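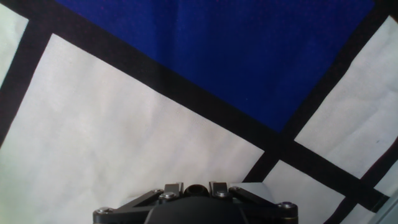
Re: [nimovdale-textiles] The blue panel, pressing or leaving alone

Till Buschmann wrote:

> Before I commit to a backing, can somebody with more patience
> than me look at the blue? It has creases in it and I can't decide
> if they matter. I had it under the big atlas for most of January
> and the atlas has made no impression on it whatsoever. My plan is
> a hot iron and a firm attitude.
>
> Also, do we want the black bands running true to the edge of
> the board, or true to each other? They don't agree.
>
> Till

Till,

Please put the iron down. I say this as the owner of one tablecloth with the exact outline of a Prosser steam iron on it, and as the person who told everyone on this list in 2792 words (I went back and counted, it was a slow evening) why that could never happen.

The creases in the blue are faint and they run up and down. From across a room they will read as cloth being cloth. What I would worry about is the reddish-purple tint along the top edge of the panel. If that is dye on the move, heat and steam will encourage it, and you will have a purple band that the designer didn't ask for. Try a damp white cotton bud in one corner of that edge, wait, and look at the bud. If it comes up clean, a cool iron through a pressing cloth is as brave as I would get.

The mottling I'd leave entirely alone. Edo spent a whole winter evening out the mottle on his green one and it now looks like a shower curtain. He is very proud of it, so keep that to yourselves.

The white is a different matter. The big panel has gone a bit gray, or the light has made it look so, and there are wrinkles in that one too. Check it by a window before you wash anything. I once bleached a perfectly good white because of a 40-watt bulb.

As for the bands: true to each other, always. Start from the place where the two wide ones cross, pin that, and work outward. The eye goes straight to the X and will forgive a good deal at the edges. If you start at the board you'll arrive at the crossing with a spare quarter inch and nowhere to put it — ask me how I know, or look behind my sofa.

Backing: the Morkau calico, 86 inches if they still have it. Catalog number is 263 or 184, one of which is curtain hooks.

Bring it along next time and bring the cotton bud as well.

R.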